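Since March, residents of Trellton have been able to borrow household goods from the Cirkance lending library, which holds 436 items. Membership is open to every adult in the town, and loans run for two weeks. 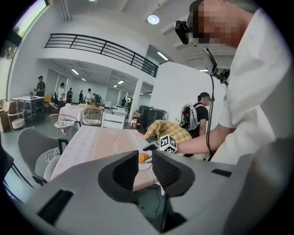

Iulian Zamfir argues that the loan period is too short for families moving house, and would prefer a month. The library has agreed to review the matter once membership reaches 1,000. Until then, renewals may be requested at the Sârbu Street desk before noon.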